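Holotby Hall Users' Association
Minutes of the Regular Meeting

Held Tuesday, December 7, 2021, in the Bratby Room

The meeting was called to order by the Chair at 7:00 p.m. A quorum was present. Apologies were received from two members.

1. Minutes of the previous meeting
The minutes of the September meeting were approved with one correction: under item 4, "side door" should read "rear door."

2. Matters arising
The stair light has been repaired. The key to the upper cupboard has still not been returned, and the Secretary will write again to all groups holding keys.

3. Winter luncheon
The Secretary reported that 44 places have been reserved. The kitchen will open at 10 a.m. on the day. Fruit will be set out on the large table at the end of the meal in place of a plated dessert. A quotation from Grotbridge Produce for oranges and mandarins, in the amount of $166, was accepted. It was agreed that bowls must stand on cloth or felt, and that fruit should be wiped before it is brought into the room.

4. Care of the large table
Members discussed the condition of the table. The present high polish was considered satisfactory, and it was noted that the finish marks easily.

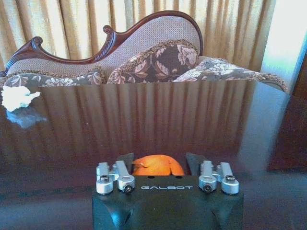 The Chair reminded groups that hot dishes are to be kept in the kitchen until mats have been laid. Spray cleaners are not to be used on the tabletop. A soft dry cloth is kept in the sideboard for the purpose.

An estimate of $600 from Shojaei Furniture Care for refinishing was received. Several members felt that the work could wait. It was moved and seconded that the estimate be held over to the spring budget. Carried, with one abstention.

5. Curtains
A request to replace the pleated curtains was discussed. It was agreed to have them cleaned first. The Secretary will obtain two prices, to include taking down and rehanging.

6. Other business
The Tuesday group asked whether the chairs may be left out overnight. This was declined, as the room is used early the following morning.

There being no further business, the meeting adjourned at 8:25 p.m.

Minutes recorded by the Secretary.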